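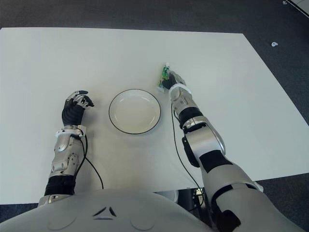
6. Table set-up and first pick (plate and packet)

Do section 5 first. If the arms haven't been homed today, go back and home them. Yes, even if it was fine last night.

You need: the white table, one plate with the black rim, one green packet, tape measure, masking tape, the Brokonholm tablet with the Kundetum runner open. Second person if it's your first time.

6.1 Clear the table. Everything off – mugs, hex keys, somebody's phone.

6.2 Push the robot up until the torso is just short of the table edge. Lock all 4 casters. Rock it by the shoulders. If it rolls, one isn't locked.

6.3 Plate in the middle, between the hands. Measure from the table edge on the robot side to the near rim: 334 mm. A few mm off is OK, a thumb's width is not. Mark the spot with two short bits of tape and you won't have to measure again.

6.4 Packet to the right of the plate, on a slant, one end pointing back toward the right wrist. Flat on the table. Don't lean it on the rim, the fingers will catch the plate first and then you're chasing a plate.

Note: packet orientation matters more than position. The runner finds it OK anywhere on the right side but the grasp was tuned for the slanted lay. Straight across sort of works. Straight up and down, no.

6.5 Cables. Each wrist has a thin black cable coming off it. Let both lie loose on the table with slack toward the torso. Then move each arm by hand (motors OFF) through full reach and watch the cable. It should slide, never pull tight.

CAUTION: do not tape the cables down to the table. Segundo did this in March and we lost a wrist connector. Slack only.

6.6 Motors on. Stand to the side, not in front. E-stop in your hand, not on the shelf.

6.7 On the tablet: Load > Villca_pick > Ready. Both hands go up and open over the table, left one beside the plate, right one out past the packet. Takes a few seconds. If either hand touches the table going up, stop and redo homing.

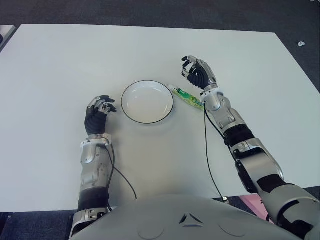

6.8 Check finger current before you run anything. Tablet, Hands tab. Limit should read 288 for each finger on both hands. If it reads 3,000 the config didn't load and it's on factory default, which will crush the packet and maybe a finger tendon. Reload, check again.

6.9 Speed slider to Slow. First run of the day is always Slow. No exceptions, I don't care how late it is.

6.10 Press Step (not Run). Step does one move and waits for you. The moves go:

reach – right hand comes over the packet
lower – fingers hang down on the far side, thumb comes in low
close – fingers and thumb together
lift – straight up
over – across to the plate
place – down and open

Press Step once per move. Look before each press.

6.11 At the end of "lower", pause and get your head down to table height. What you want: thumb close to the packet but not pushing it, fingertips clear of the tabletop. If a fingertip is on the table, back up one step and add height with the Z+ button, one tap at a time. Usually it's one or two taps.

Or use the wrist camera view on the tablet if your back hurts. Picture is soft toward the edges but good enough to see the thumb. Swipe left from teh Hands tab to get it.

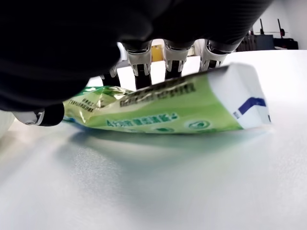
6.12 Step to "close". Listen. Short whirr and done is right. A buzz that keeps going means a finger is stalled, so press Open and go back to 6.8.

6.13 Step to "lift" and let it hold while you look at the grip. Small droop at one end of the packet is fine. Slow slide is not, open over the table and redo.

6.14 Step through "over" and "place". Left hand stays where it is in this program, so don't report that as a fault. Hernán is working on the two-hand version, it's not in this guide.

6.15 If all six moves were clean, put the packet back and do it again on Step. Then once on Run, still Slow. After that you can bring the slider up.

Trouble

Hand closes on nothing – packet moved, or somebody bumped the table. Check tape marks.

Hand reaches short – robot rolled back. Casters, 6.2.

Packet turns in the grip – too close to one end. Aim for the middle.

Right arm stops halfway, tablet says LINK – wrist cable. Motors off, reseat, home again.

Both arms drop slow after E-stop – normal. Keep your hands out from under them, they are heavier then they look.

Packet gets soft after some 4 dozen picks or once the ends wear. Swap it, spares are in the Osen bin under the bench. Put the old one in the trash, not back in the bin please.

Shutting down

6.16 Tablet > Park. Wait for both arms to stop.
6.17 Motors off, then main power. In that order.
6.18 Coil nothing. Leave wrist cables hanging loose.
6.19 Write your run count in the log, even if it's zero.

Last changed September 16, 2023, H. Yupanqui. Finger limit updated, step 6.11 is new.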